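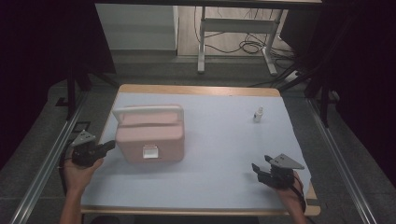
Geum is a family of typefaces for use in web pages and screen interfaces. It was drawn by Hae-won Maeng and Na-rae Ham and is distributed by the type foundry Vivstead. The family consists of eight styles, four upright and four italic, and is best known for its low-contrast letterforms and wide spacing at small sizes.

Development

Work on Geum began as a set of numerals for Sirness, a scheduling application whose tables were hard to read below 12 pixels. Maeng drew the numerals and a limited set of capitals. The lowercase was added later by Ham, who also redrew the capitals to match its proportions. Hinting and file production were handled by Zixuan Lu.

The first public version held 739 glyphs per style and covered most European languages written in the Latin alphabet. A later update added Greek, fractions and a set of arrows. Cyrillic has been drawn in the upright styles only.

Design

Geum is a sans serif with a tall x-height and open counters. Strokes end in flat, horizontal cuts, most clearly in the letters c, e and s. The lowercase l has a curved tail, and the capital I has short bars in its alternate form, so that the two can be told apart in passwords and code samples. The zero is plain by default – a slashed form is reached through an OpenType feature.

Numerals are tabular unless proportional figures are switched on, the reverse of the usual practice in text faces. This setting goes back to the original table work and has been kept for compatibility.

Formats and license

The fonts are supplied as WOFF2 and TrueType files. A variable version combines the upright weights in a single file with one axis, while the italics remain separate. The license permits embedding in web pages and applications but not resale of modified files under the same name.

Related families

Drelterska, a monospaced companion by Adjoa Zakaria, shares the vertical metrics of Geum and can be set on the same line without adjustment. It has two weights and no italics.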